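Home Reviews Kitchen Small Spaces About

Arlow everyday tableware and the little electric pot: a review after one winter

By Intan Mandagi
September 8, 2019
5 minute read

When we moved into the flat in June I had one good knife, a tea towel from my aunt and a box of chipped plates that had already survived three share houses. My sister took one look at the box and told me to start again, so I did, and because I can't do anything by halves I spent two evenings reading about cups. I ended up ordering a mixed lot of the Arlow everyday range from Hernen, the homewares shop near the station, and it came to $71 with delivery. For a household of two who eat most dinners on the couch, that felt very fair.

The colours were what got me in. I'm usually a plain white person, but the soft blues and the pink are lovely together, and they don't shout at you first thing in the morning when you're hunting for the tea bags. 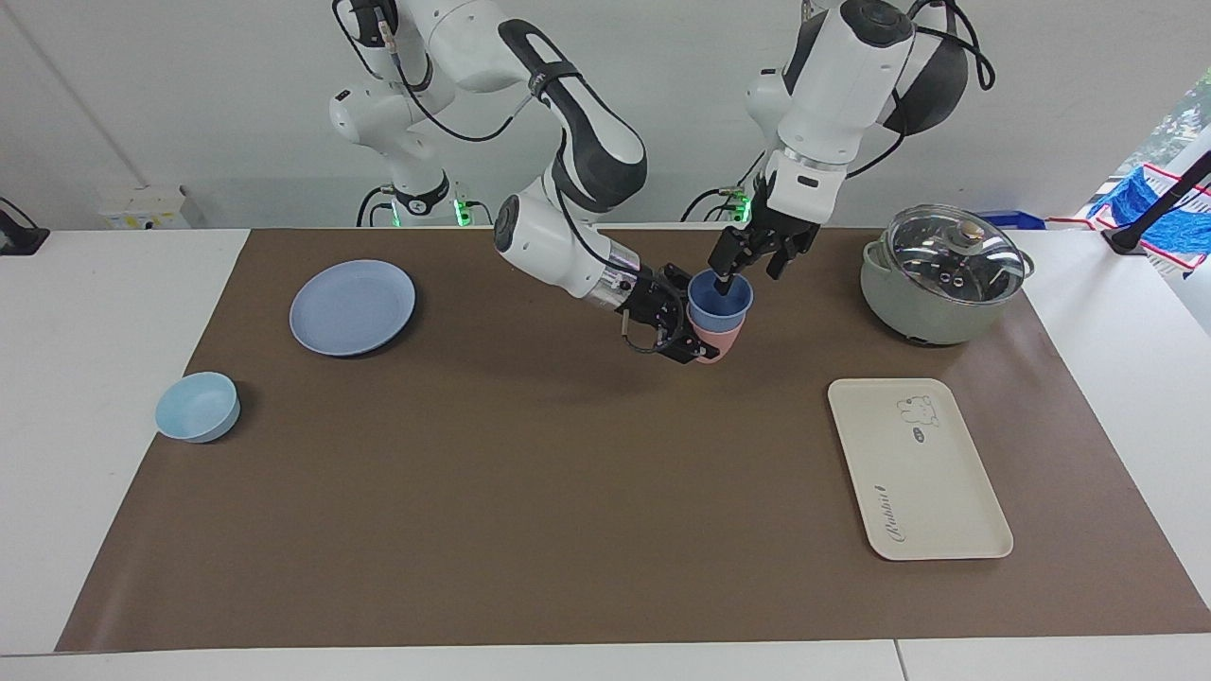

The cups nested, blue over pink, with the plate and small bowl.

I'll begin with the cups, as they get the most use in our house. They stack one inside the other, and our only cupboard is about as deep as a shoebox, so I was very glad of it. They do sit together snugly, and I've once or twice had to wiggle a pair apart after putting them away in a hurry (let them dry properly, my mum was right). The plate has just enough of a rim to keep gravy where it belongs. The bowl is my one small grumble. It's shallow, nice for olives or a bit of yoghurt, but soup needs a careful walk from the bench and I wouldn't give it to a toddler.

I'd also say the plate shows knife marks sooner than I'd hoped, though you have to tilt it to the light to find them. After 16 weeks of nearly daily washing the colour hasn't budged.

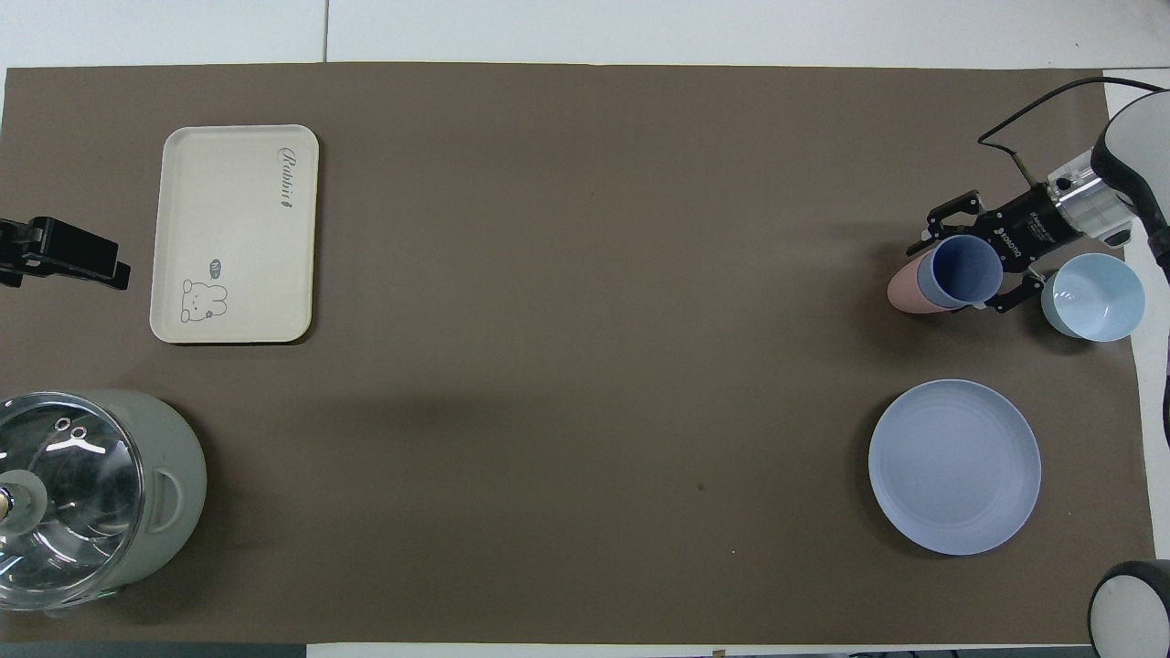

Cooking for two in a rental with one working hotplate is why I bought the electric pot, and it has turned out to be the thing I'd replace first if we lost the lot. It does rice, noodles, porridge and a very decent dhal. I love the glass lid with its round knob, as I'm a terrible lid-lifter and now I can just peer in, and the loop handle on the side is handy for bringing it over to the table. The cream tray with the bunny on it was an extra I didn't need, and of course it's now my favourite. It carries toast, it carries the mail, and my niece insists on having her sandwiches from the Rabbit tray whenever she visits. The raised edge is only slight, so walk slowly if there's tea on it.

Cleaning is easy enough. The pot takes a soft sponge and a bit of patience, and I do the lid by hand.

Would I buy it all again? Yes, happily, though I'd swap the bowl for something deeper and ask for a second tray. Four stars from me.

Recent reviews
Skadavham folding dish rack
Entili tea towels, set of six
The best storage jars for a narrow pantry
Hernen winter sale: what I kept and what went back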